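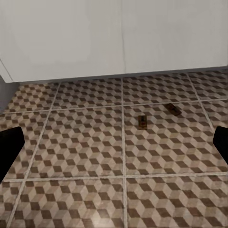
Signe Bisgaard
Reset the finger zero before you touch the contact settings. You wrote that the left gripper closes off center on the near trap and the right one doesn't. A friction problem would show up on both sides. Which Dameck config did you load, and did you home the grippers after the scene reset or before?

ostler
Posted 28 November 2025

Home first, then scene reset. That is the order in the Griva startup script and I haven't changed it. Config is the stock Dameck pair, same file for left and right with the mirror flag set on the right.

To restate the setup for anyone joining: dual-arm model in Flilo, the Grønli bathroom scene, mousetraps on the tile floor as the pick objects. The traps are static props with no working spring. The arm comes down to pregrasp with the fingers wide open, the wrist view is checked, then it descends and closes. On the left the trap gets pushed sideways by one finger before the other makes contact. Over 100 runs the left side dropped the trap on 21. The right side dropped it on seven.

ballscrew_ed
Wrong order. The scene reset writes the joint state from the scene file over whatever homing gave you. If the scene file was saved with one finger slightly off its limit, you carry that offset into every run. Home after reset.

ostler
Tried that this morning. The offset on the left changed but did not go away. Both finger joints now report the same value at full open and the trap is still pushed.

Signe Bisgaard
Then the joints agree with each other and the grasp frame doesn't agree with the joints. Check where the tool center point sits in the left chain. With a shared config and a mirror flag, any lateral term in the TCP gets its sign flipped on one side. If that term should be zero and isn't, one arm looks fine by accident.

pallet_jack
I'd look at the contact side anyway. A mousetrap is a thin flat object on a hard floor. The usable grasp height is very small, and if the fingertips touch the tile at all during the close, the wrist gets loaded and shifts. You can have a perfect TCP and still push the part. Raise the close height a little and see if the drop rate moves.

Signe Bisgaard
It may move. It won't tell him why left and right differ. Same floor, same object.

pallet_jack
Not the same approach, though. He has the tub on the left and the shower enclosure on the right. If the planner bends the left arm around the tub, it arrives with a different wrist angle. Ask for the joint log before blaming the config.

ostler
Fair point. I logged both. Start position is the torso square to the toilet, with the tub on the left, the glass on the right, and the traps on the open floor ahead of the grippers. I didn't move the base between left and right runs.

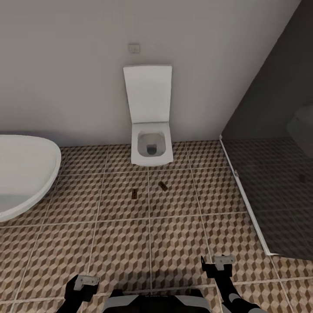

The left wrist does arrive with some roll on it, more than the right. I moved the approach waypoint away from the tub and the roll went down to match the right arm. The trap still gets pushed, in the same direction as before, by less. So part of it was the approach and part of it was not.

I then opened the Dameck file. There is a lateral term in the TCP block. It is small and I don't know where it came from. The file has a January save date, which is before I started using it.

ballscrew_ed
Somebody calibrated it against a different fingertip and saved over the stock values. Pull a clean copy and diff it. Check the finger collision meshes while you are in there. The visual mesh has a rounded outer corner and the collision hull on the old version is a plain box. It catches on things before the picture says it should.

ostler
Diffed. The lateral term is the only change in the TCP block. Collision hull is the convex one, 1,584 faces, so not the box.

Set the term to zero, kept the new waypoint, homed after reset. The trap now stays put until both fingers are on it. I'll repeat the full set on each side before I post numbers.

pallet_jack
Raise the close height too while you're at it.

Signe Bisgaard
Please don't change that in the same batch. Run it with the TCP fix only, save the logs, then try the height separately. Also add a check to the Griva script that compares the loaded TCP to the stock file and stops if they differ.

ostler
Will do the height as its own batch. The script check is in, and it prints the TCP for both arms at startup now – left and right on separate lines, with the mirror flag shown.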